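The last repair shop on Ludden Street

Davport used to have a mender for everything. Kadir Altıntaş is still at his bench.
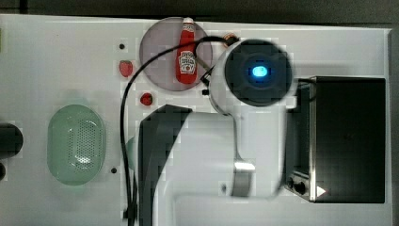

What does it cost to have an old radio mended? At Tuncer Repairs the charge is a flat fee to open it up and look, plus parts, and most customers pay less than they would for a decent new set.

Altıntaş took over the shop from the Tuncer family, who had sold and serviced radios on the same corner for two generations. He kept the name because it was on the sign and the sign was in good order. The front room is narrow, with a counter across it and shelves behind. The back room is where the work is done, and customers are not asked through.

He repaired 269 items last year. Radios came first, then lamps, then sewing machines. Toasters are worth doing if they are old enough to have screws. Many of the newer ones are riveted shut, and he sends those home again.

"People say sorry when they bring a thing in," he says. "They think I will tell them off for keeping it. I am pleased they kept it."

Parts are the difficulty. A drive belt for a Zunenico cassette deck, a common model in its day, can take three weeks to find. He buys broken decks at house clearances and strips them, and the drawers in the back hold nearly 300 belts, wheels and springs, sorted by size into old tobacco tins. Some of the tins came with the shop and still have Mr Tuncer's writing on the lids.

Ludden Street once had a cobbler, a clock mender and a man who re-caned chairs. The cobbler retired and the unit is now a nail bar. The clock mender moved to his daughter's, further up the coast, and still takes work by post. The chair man's window has been papered over for years.

The rent went up last August and Altıntaş thought about working from his garage. He stayed because the bus stops outside and a good many of his customers don't drive. He did give up Saturday afternoons.

He has had a few young people ask about learning the trade. One, a college student, now comes in on Wednesdays and does the lamps. Rewiring a lamp is a good place to start, Altıntaş says, as there is not much in it and you can see straight away what has gone wrong. She has asked to move on to radios.

The shop opens at nine. Bring the plug and the lead, even if you think they are fine.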